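Bowl nesting by teleop: depth dropouts and where the operator looks

jelelex_rig
Joint position logging at 60 Hz, 96 demonstrations so far, all nesting same-coloured bowls. The operator drives the arm by remote control. The policy trained on these approaches well but closes the fingers early, and I suspect the views before the action. Side view first, then the overhead one. 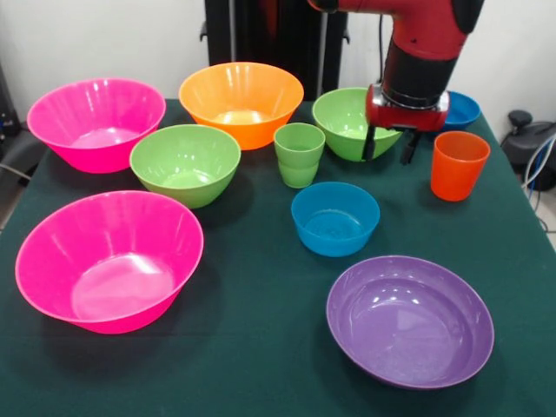
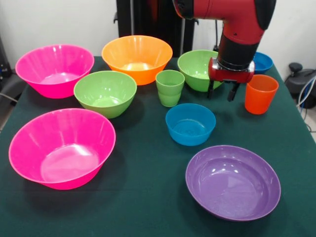
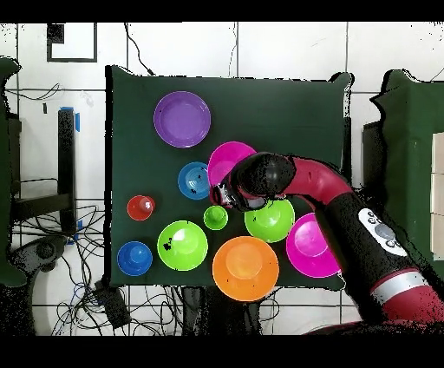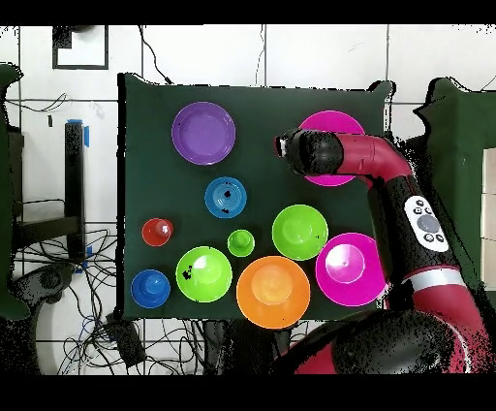 The side view goes to the policy at full rate. The overhead one is cropped to the cloth and resized. Has anyone got better results by dropping one of them?

Sakora
Keep both. Early closing is usually an operator habit. If your driver squeezes the trigger while still descending, the policy learns that. Plot finger width against tool height for a few runs.

diludau_m
Disagree. Black specks on the overhead view mean missing depth, and on shiny plastic it will be worse near the rim, where you need it. Train on colour only and compare.

Sakora
He never said he feeds depth in.

jelelex_rig
I do, as a fourth channel. Should have said.

Arsalan Siddiqui
We had the same fault in January on the Bramwell cell. Guiding the arm by hand fixed the timing for us, but hands got into every view and we had to record the motion again by playback. 7 usable runs from a full day. I would stay with remote control and slow the last part of the descent.

diludau_m
Slowing it just gives you more near-identical samples. Trim the pauses first.

jelelex_rig
Plotted it. Width starts dropping well above the rim in most runs. Colour-only training is queued anyway.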